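3. Materials and methods

3.1. Study area and recruitment of households

The study was carried out in two towns, Skodus and Hillov, which have a similar climate but a different type of housing. In Skodus most families live in apartments with a small bathroom, and the washing machine usually stands in the kitchen. In Hillov the houses are older and often have a separate room for laundry. We chose these two towns for this difference, as we expected that the place of the machine has an influence on how long a garment waits before it is washed.

Invitations were sent to 200 households by letter in January. The letter explained that the study is about the care of clothes and did not mention the question of overwashing, so that the participants would not change their habits before the start. Of the invited households, 130 agreed to take part and returned the first form. A household could take part when at least one adult in it did laundry at home. Households which used only a commercial laundry were excluded, and so were those which planned to move during the period of observation.

3.2. Laundry diary

Each household kept a diary for 30 days. The diary was a paper booklet, developed by Mei Montoya for an earlier study on bed linen and adapted by us for clothing. One page was used for one wash load. The participant wrote the time of day, the program, the temperature, and how full the drum was on a scale of four steps. On the opposite page he or she listed the garments in the load and marked, for each of them, how many times it was worn since the last wash and what was the main reason for washing it.

The reasons were given as a closed list: visible stain, odor, sweat, contact with another dirty item, habit, and filling up the load. The last reason was added after the pilot test. Several persons in the pilot told us that they put in clean or nearly clean items only to have a full machine, and in the first version they had no place to write this. A free field "other" was also kept, and the answers in it were later coded by two persons independently. In the cases of disagreement – mostly between "habit" and "sweat" – the coders discussed the entry until they reached a common decision.

Participants used their own detergent during the whole period. We considered giving the same product to everyone, but in the pilot this made people wash more often, probably for the reason that the product was free.

3.3. Intermediate storage

By intermediate storage we understand any place where a garment stays after it was worn and before it is either washed or worn again. In the literature this stage is usually treated as part of the dirty laundry, which we find too simple. A pair of jeans on the back of a chair has another status than a pair of jeans in a closed hamper, and the owner normally knows this difference very well, even when he cannot explain it.

We therefore asked the participants to draw a simple plan of their home and to mark on it all places of intermediate storage. The marked places were grouped into four types: closed containers, open containers, furniture not made for storage (chairs, beds, the edge of a bathtub), and hooks or rails. Woven baskets, as in Figure 3(a), were assigned to the open containers when they had no lid in use. A lining was noted separately, as some participants told us that they wash the lining together with the clothes, and this must be counted in the load.

3.4. Classification of garments

From the diaries we took a sample of 1000 garment entries, balanced between the two towns. Each entry was classified by Cletus Halvorsen according to garment type, fiber content where the label could be read by the participant, main color, and decoration. The category of decoration had three values: none, flat print, and raised decoration. Raised decoration includes embroidery, patches, and letters with a fuzzy surface like those on the T-shirt in Figure 3(b). We separated it from the flat print as many participants reported that they turn such garments inside out or wash them at a lower temperature, while for a flat print they did this less often.

White garments received an additional code. In the interviews, white T-shirts were often described as things which "must" be washed after one wearing, also when no stain was seen. It was important for us to keep color and decoration as two independent variables, for a white shirt with raised colored letters puts the owner in a conflict: the white fabric asks for a hot wash and the letters ask for a mild one. How this conflict is solved in practice is reported in Section 4.2.

Figure 3. (a) Woven basket on a pale tabletop. (b) White T-shirt with raised lettering in red and white. (c) Pale surface at close range.

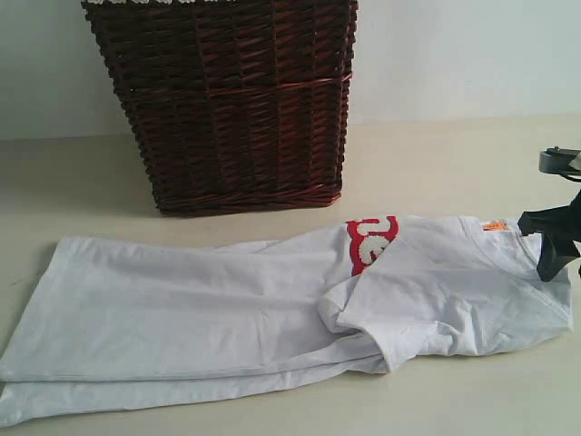
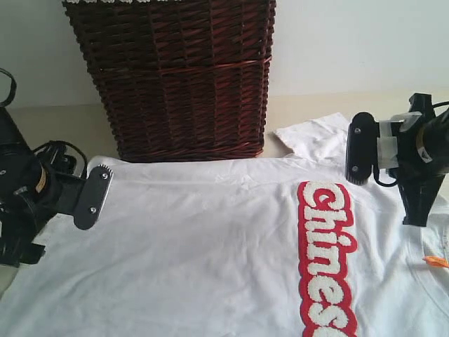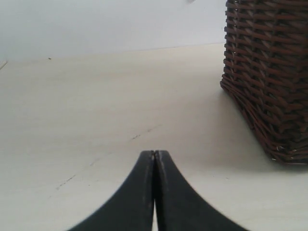
3.5. Statistical analysis

The number of wearings between two washes was the dependent variable. We used a mixed model with the household as random effect, and with town, garment type, color, decoration, and type of intermediate storage as fixed effects. Entries with a missing number of wearings were left out and not replaced by an estimate. The reasons for washing were compared between the towns with a chi-square test. All tests were two-sided.

One weakness should be mentioned already at this point. The diary was normally filled in by the person who did the laundry, and this person did not always know how often another member of the household had worn a garment. In families with teenagers this problem was stronger. We asked the participants to leave the field open in such cases, but we cannot exclude that a part of them wrote a guess. For this reason the model was also fitted on the subset of garments which belonged to the diary keeper, and both versions are given in the results.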